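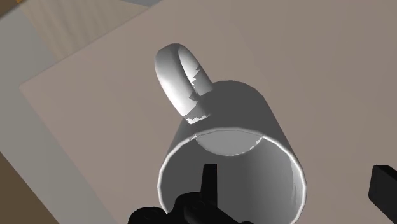

Reading time: 2 minutes

Course handout 5: The Mollow simulation kit
Prepared by Zdislava Hudec

In this unit we look at Mollow, the simulation kit which Hindance sells to schools and small labs. You will use it for the second assignment, so please read the handout before you start the program.

What is in the kit

The basic license costs 159 euros for one seat and the classroom license costs 359 euros. Both contain the same software: the physics engine, one arm with a two-finger gripper, and a library of 89 household objects. The classroom license adds the shared task folder. We have the classroom one.

The mug task

The mug lies on its side on the table, and the gripper must take it by the wall, with one finger inside the opening and the other outside. Many students want to go for the handle first. In Mollow this is a bad choice for a lying mug, as the loop is thick and the contact model makes it turn between the fingers. Start with the wall grasp and try the handle later, if you have time.

Points to check before closing the fingers:
- Is the inner finger deep enough past the rim?
- Is there still a gap between the outer finger and the mug?
- Does either finger touch the table?

What we think of the product

The setup is easy and the manual is clear. The rendering is plain, with simple shading, and the shadows have rough, stepped edges. For grasp planning this does not disturb much. If your project uses camera images for training, it can be a real problem, and you should speak with Waqas Warraich before you choose Mollow for it.

The friction settings are the weak side. The default value is too high in my opinion, and a grasp which holds in Mollow may slip on the real arm. Magdy Berrada compared it with Nilton in March and came to the same opinion. His notes are in the shared folder.

For the assignment

Run the wall grasp with the default friction, then with half of it. Write down the finger positions for both runs and one paragraph about the difference. Send the file to Bernice Ayaaba.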